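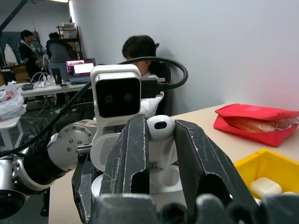

White earbud with its charging case open.

Prorance wireless earbuds review: small case, decent sound, fiddly to put away

By Kaj Ásgeirsdóttir
June 12, 2025

I bought the Prorance earbuds to replace a wired pair that had stopped working on one side. They cost me £51 from Onanitz, with free delivery, and I've used them most days for ten weeks. That covers train journeys, washing up, a fair amount of walking and a lot of calls at my desk.

The case

The case is white, with rounded corners and a flip-up lid. It goes in a jeans pocket without making much of a bulge. The hinge has stayed firm and the lid shuts with a decent click. It does pick up marks, and after a fortnight in a coat pocket with my keys there were fine scratches all over the front. If that sort of thing bothers you, keep it in a pouch.

My main complaint is with the way the earbuds sit. Each one has its own curved recess, and it will only go in properly at one angle. Get it slightly wrong and it rests on top looking as though it's in place, but it doesn't charge. I've been caught out twice, both times finding the left one flat in the morning. The answer is to press each earbud down until you feel the magnet take it, and then check the light before shutting the lid.

Getting them out is harder than it should be as well. The heads are smooth and round and there's little to get hold of. With dry hands it's fine. With hand cream on, or in gloves, forget it.

Fit and comfort

Three sizes of tip come in the box. The middle ones were right for me and I can wear them for two hours before I want a break. They stay in when I walk and when I go up stairs. I don't run, so I can't say how they'd cope with that.

There's a small dark sensor window on the earbud which pauses the music when you take it out. It works nearly every time. Now and then it also pauses when I push my hair back – a small annoyance, and you can switch the feature off.

Sound and calls

Sound is good for the money. Voices are clear, so podcasts and radio are a pleasure. Bass is a bit heavy on the standard setting and I turned it down one notch. Calls are fine indoors. Outside, people tell me they can hear the wind.

Battery

I timed one full charge with the volume at half and got 447 minutes before the right earbud gave its low warning. A full charge of the case from flat took 103 minutes. I have no complaints about either figure.

Compared with the Avram pair

My sister has the Avram ones, which cost a good deal more. They sound slightly better on music and the earbuds drop into the case without any fuss. The Prorance case is smaller and I prefer the fit. I wouldn't pay the difference, but I can see why she did.

Would I buy them again? Yes, at this price. I'd like the recesses a little deeper, and a case colour other than white.

Rating: 4 out of 5

222 shares | 8 comments

Related reviews
Avram over-ear headphones, one year on
Drukthorpe desk lamp with USB socket
Zipped pouches for cables and chargers
The best cheap power banks for August holidays

Contact | Privacy | Copyright Kaj Ásgeirsdóttir | Back to top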